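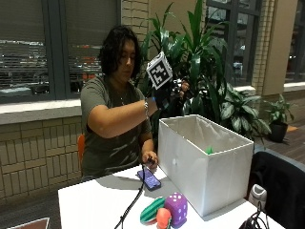

Bushra Lodhi wrote in to ask whether a white table isn't a bit mad, given tea, given biro, given people. She had one for years and says she spent most of them with a sponge in her hand. Her other question was what the big box is for, and could I please put up more of the odds and ends and less of me talking. Fair enough, Bushra! I'll do my best on the second bit.

So, the white table. It's from the Kovács clearance out at Dastside, and I'd driven past it in my head for weeks before I finally gave in and bought it. Everything in the back room at Hulleck used to be brown (brown desk, brown shelves, a brown lamp that hummed) and I wanted somewhere bright for the small jobs: sorting, untangling, charging things up, sticking bits back on other bits. White table, white wall, white box, and then as much silly colour as I could get away with.

And yes, it marks. Bicarb on a damp cloth gets biro off if you're patient, and turmeric is between you and your conscience.

The white box lives on the table with its top open. I've tried baskets with lids and I've tried the Zurkurberg stacking trays, which are lovely to look at and absolutely hopeless for anything longer than a pencil. The open box wins because things get thrown in it. It isn't tidy inside, I'll admit, but the table is, and that was the whole idea. When it fills up I tip it out on the floor and put everything back where it belongs, grumbling.

Cables are the other ongoing saga. A black cable on a white top shows up beautifully, so at least you can find the end of it, but it does like to wander off over the side. Beca Owen told me to clip them along the back edge. I bought the clips. The clips are in the box.

Greenery was the easy part. Anything with leaves looks twice as green against all that white, and I've stopped buying the fancy pots and put the money towards plants. My favourite colour in there isn't from a plant at all, though. It's the watermelon slice, all coral pink with black seeds and a nice bold green rind, and I love how loud it is next to a plain wall. 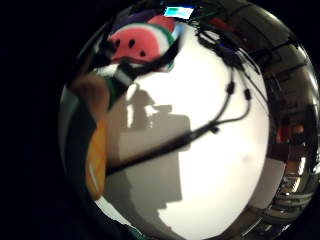
I painted in June, which was silly, because the room is freezing then and you have to have the window open. Two coats, then a third round the door where the old brown kept ghosting through. It's a plain white, and in the late afternoon the light gets so strong you can hardly look straight at it. I thought I'd hate that. Now I take my cuppa in there on purpose, round four o'clock.

Still to do: a shelf for the colouring pencils, something soft underfoot, and a decision about the humming lamp, which is sitting in the hallway looking sorry for itself. If you've got a cure for the hum, pop it in the comments. Beca has already said "the tip", so you can skip that one.

2,914 views
44 shares
3 comments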